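Gripper force limit dropped out after a restart: notes from the bag task

August 2024

I lost most of a week to a fault that should have taken an afternoon, so I am writing it down while the details are fresh. If you run a two-arm setup with separate gripper controllers, check the part about parameter order.

The setup

Two light gray arms, one gripper each, both driven from a single supervisor process. The task is bag handling: take a black plastic trash bag, open it over a round bucket, push the film down inside and fold the spare over the rim. Thin film is a bad material for this. It has no stiffness, it clings to itself, and it gives you almost no signal at the fingers until it is already under tension. The controller has to stop closing at a low force and hold there.

We run the Brirau firmware on the gripper boards and the Fludeck supervisor on top. Tincuța Ene wrote our task layer. I look after the low-level side, so this one was mine.

What happened

The right gripper began tearing bags. The left one did not. The tears were small at first, half-moon shapes where a finger had pinched the film and the arm then moved away. Later in the day it was taking whole pieces out. On cycle 355 the right arm pulled hard enough on a folded edge to drag the bucket across the carpet, and the supervisor did not raise a fault. I hit the stop by hand.

That last point is the one that matters. Torn bags are cheap. An arm that moves a load it should have let go of, with a clean status page, is a safety problem, and I treated it as one. Both arms were locked out until we had a cause.

What I checked first, wrongly

Finger wear. The right gripper has more hours on it, and a rough edge would explain the tearing. I took the fingers off, found nothing I could feel with a fingernail, and put them back.

Cable routing. The right arm's cable swings in a wide arc and I suspected it was tugging on the wrist and upsetting the force estimate. I rerouted it with more slack. No change.

Film thickness. Gheorghița Ciobanu had opened a new roll of bags that morning and suggested trying the old ones. They tore too, a bit later in the motion.

None of these explained why the supervisor had stayed quiet, and I should have started there.

What the log said

The supervisor keeps a ring log of commanded and reported grip force. I pulled 3759 samples from the right side and plotted them against the left. The left flattened out at the limit as it should. The right went straight through it and flattened much higher, at the board's factory ceiling. In 1132 of those samples the reported force was over our limit, and every one of them carried a status of OK.

So the limit on the right board was not our limit. I read the register back and got the default.

Cause

On startup the supervisor writes parameters to each board in a fixed order: motion mode, force limit, watchdog. After a brownout the right board takes longer to come up. It acknowledged the force limit write while it was still loading its own defaults, then loaded the defaults over the top. The supervisor saw the acknowledgment and moved on. Its fault check compared the reported force with the board's own limit, and the board was well inside that.

Two errors, then. The write was trusted without a read-back, and the check used a value supplied by the device being checked. The second is my code from last year. I have no defense for it.

The brownout came from the power supply. We had added load to the rail the right arm shares and it sagged when both arms accelerated together. The board restarted in well under a second, and the supervisor logged it as a communication retry.

Fix

1. Every parameter write is now followed by a read-back after a delay. A mismatch blocks motion on both arms — one arm moving alone with a bag between the grippers is its own hazard.

2. The force check compares against a constant held in the supervisor. The board's opinion is logged and otherwise ignored.

3. Any gap in communication is handled as a restart until the board's uptime counter says otherwise.

4. Arm supplies are split, with a separate feed for each side.

5. Retest at low speed with one hand on the stop, same bags, same bucket, everything else left where it was on the floor.

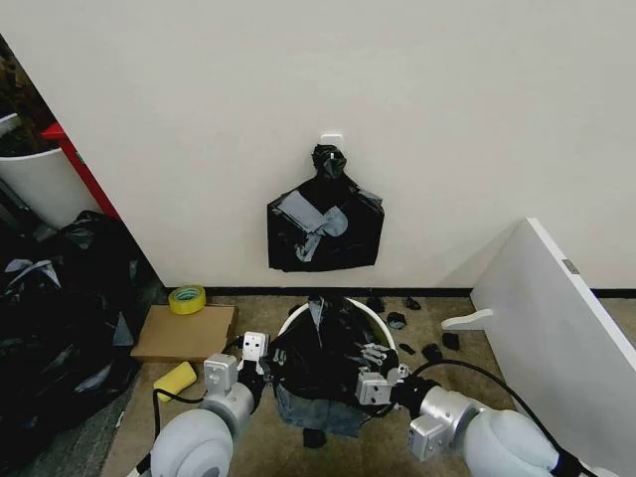
Still open

The uptime counter on the Brirau boards wraps, and I have not found out what the supervisor does if a restart lands close to the wrap. It is unlikely, but so was this.

I also want an independent limit on bucket displacement. If the load moves further than the task allows, stop, whatever the force readings say. Tincuța has a draft that does this in the task layer. I would prefer it lower down, and we have not settled it.

The old force check is still present in two other projects that copied my code. I have opened tickets on both and asked for the arms to stay locked out until the change is in.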